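4.2 Clearing and laying out the worktop

These instructions apply to the Brellatby kitchen table with wooden top. Read section 4.1 before proceeding.

1. Remove all crockery and food from the table. Wipe the top along the grain with a damp cloth and dry it at once.

2. Place the bowl on the table first. Small items to be put away are collected in it. Cartons may be laid on their side next to the bowl until they are sorted.

Note: Leave a gap of 40 mm between loose items. 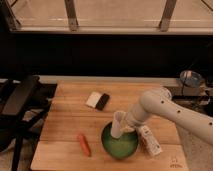

3. Empty the bowl and return each item to its storage place. Do not drag the bowl across the seams between the planks.

CAUTION: Do not stand hot pans directly on the wood. Use the Gadum trivet (part 418).

4. Treat the surface with Holzer oil every December. Allow it to dry overnight before the table is used again.

For care of the window sill, see page 44.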